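2021-06-02
Posted by Humaira Ghauri to the Ferngate list

Noman Bhutto wrote:
> Did anyone get to the Skavska open day? I had to miss it.
> Mainly want to know if the bin picking was worth the drive,
> and whether they let you bring your own parts.

Noman,

I went with Areeba Arain. We got there before lunch and stayed until they closed the lab. There were 14 of us in the afternoon group, which was a bit much for the space.

Bin picking was the part I'd go back for. They run one arm over two metal bins set back to back, with mixed small stuff in them: a crushed can, a sponge, a couple of trays with compartments, a stapler-shaped tool. Borislav Petkov ran the demo and took questions the whole way through. He said they log over 300 picks on a normal day. The can and anything see-through give them the most trouble, according to him.

You can bring parts, but send them a list first. Nothing heavier than 128 grams for now. I asked about the Gernach gripper and he said they haven't tried it.

The talk after that ran 36 minutes and was mostly about funding. Skip it if you're short on time.

They plan another one in September. I'll post the sign-up link when I get it. My picture from the bin station is at the bottom.

Humaira

2 replies | 0 shares
Ferngate list archive | Contact the list owner | Back to top

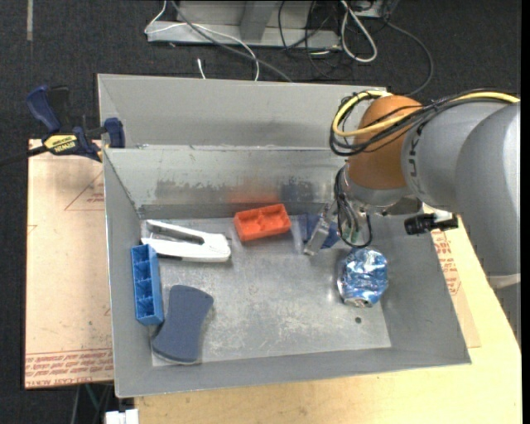
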